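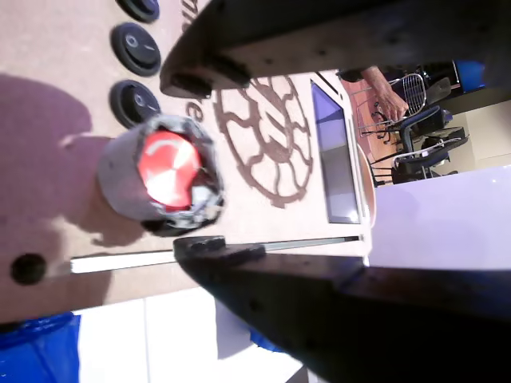

Settling and Skin in Batch Cocoa: Request for Members' Practice

Prendlow Dining Forum > Kitchens > Hot Drinks > Cocoa and Chocolate

Forums Recipes Equipment Members Search

6 min read

Musa_Onuoha
Wed 27 December

Members are invited to share their present practice in the preparation of hot cocoa for large groups. Our dining hall at Eze Street served 700 cups in the first part of the winter, and the comments we received were favorable on flavor and unfavorable on texture. Guests who arrived late found a layer of cocoa at the bottom of the cup. Guests who arrived early reported a skin on top.

The current method is as follows. Eight quarts of whole milk are brought up to heat in a stock pot. Thirteen ounces of unsweetened cocoa powder and twice that weight in sugar are whisked in together, with a pinch of salt. The cocoa is then moved to a covered urn and served from the tap.

I would be grateful for advice on two points. First, is there a dependable way to keep the powder suspended without constant stirring? Second, should the peppermint and cinnamon flavorings be added to the urn or offered separately at the counter?

S. Shokri

The difficulty lies in the order of work. Cocoa powder does not take up hot milk readily, and when it is added to a full pot a good part of it stays in small dry clumps. These look smooth enough on the whisk and sink later. Our kitchen prepares a paste first. The cocoa, sugar, and salt are combined dry in a bowl, and hot water is added a little at a time until the mixture is glossy and pours slowly from a spoon. The paste is simmered for eight minutes over low heat, with stirring, and only then is the warm milk added, one ladle at first and the remainder in a steady stream.

The simmering should not be left out. Cocoa contains a certain amount of starch, and it needs that time in water to swell. Cocoa treated in this manner holds together noticeably better.

On the second point, flavorings belong at the counter. A peppermint urn cannot be turned back into a plain one.

Bartosz_Adamczyk

I agree with the previous member regarding the paste and respectfully disagree that it is sufficient. A paste removes the clumps. It does not stop fine cocoa from settling during a long service, and a covered urn with a tap at the base will deliver the thickest part of the batch to the first guests and the thinnest to the last.

We add a small amount of cornstarch, mixed with cold milk before it goes into the pot. The cocoa is then brought to a gentle bubble and held there briefly so that no taste of raw starch remains. The result has more body and stays even for the full length of a breakfast service. Guests have described it as richer, although the recipe contains no more chocolate than before.

I would also ask which cocoa is in use. Natural and Dutch-process powders behave differently, and the Dutch-process type has in our experience been the easier of the two to blend.

Musa_Onuoha

Thank you both. We use a natural cocoa supplied by Fimach in large bags. The color is lighter than I would choose, but the flavor is pleasantly sharp and the regular guests are used to it. I am not at liberty to change the supplier before August.

S. Shokri

I must record an objection to cornstarch. It is a reasonable thickener for pudding. In a drink it leaves a coating on the tongue, and as the urn cools toward the end of service the texture becomes closer to gravy. It also obliges the kitchen to answer questions from guests who avoid corn. If more body is wanted, finely chopped dark chocolate melted into the paste will give it, along with a better flavor.

Bartosz_Adamczyk

The objection is noted. The coating effect appears when too much is used. Chopped chocolate is an excellent addition where the budget permits, and at Eze Street's volume I doubt that it does.

Olanrewaju.W

I write from a smaller kitchen, so my remarks may be given the weight they deserve. I should like to address the skin, which the discussion has so far passed over.

Skin forms when milk is held hot and still, as the surface dries and the proteins there gather together. A lid helps, provided it is kept closed. In our case staff were lifting the lid every few minutes to check the level. We now keep the cocoa in two vessels, a pot on very low heat in the kitchen and a small insulated jug at the counter. The jug is whisked when filled and is emptied before any skin can form.

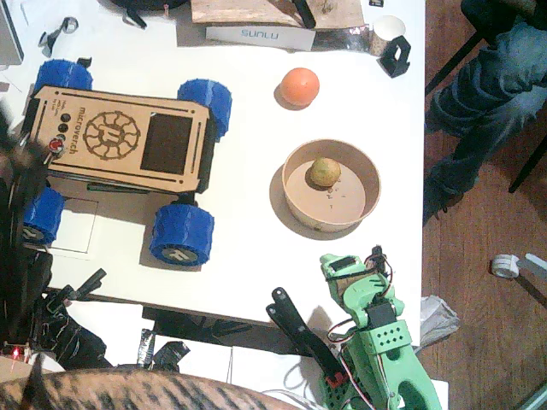
The jug must be rinsed with hot water between fillings, otherwise a ring of dried milk builds up around the neck and breaks off into the cups. We neglected this in our first week and received a written comment about it. A funnel with a fine strainer is also advisable when pouring from the pot.

As to flavorings, I take a middle position. Cinnamon may go into the paste, where it has time to soften and loses its dusty quality. Peppermint should be kept apart. We provide a syrup in a small pump bottle, and for evening functions where spirits are permitted, peppermint schnapps and spiced rum are poured by staff on request. Whipped cream is placed last, and cocoa nibs or a crushed candy cane may be offered in dishes alongside.

Olumide Ajayi

May I ask whether any member has used the Doden stirring urn? Our kitchen is considering one, and I have been unable to find an account of it from a person who prepares cocoa in it daily.

Olanrewaju.W

I have used one at another site. It stirs well. The paddle requires dismantling for cleaning every evening, and the tap clogs if marshmallows are introduced, as they were by a guest. I would not buy it for cocoa alone.

S. Shokri

I would add that a stirring urn does not excuse a poorly made paste. The clumps will simply travel in circles.

Musa_Onuoha

I am obliged to all who replied. We tested the paste method this morning with the same quantities, taking the hot water for the paste out of the milk allowance so that the total remained unchanged. The sediment was much reduced. There was still some at the bottom of the last cups drawn, and to that extent Mr. Adamczyk's point stands.

A second batch with a modest measure of cornstarch was served beside it. Opinion among the kitchen staff was divided. The morning team preferred the plain batch and the baker preferred the thickened one, which he took with toast. We will keep the plain recipe for breakfast and use the thickened version for the afternoon, when the urn stands longer.

Cinnamon will go into the paste from next week. Peppermint will be moved to the counter once suitable pump bottles have been obtained.

Bartosz_Adamczyk

Please report on the afternoon batch when you are able. I would be interested to know whether it can be reheated the next day, as ours has a tendency to catch on the bottom of the pot.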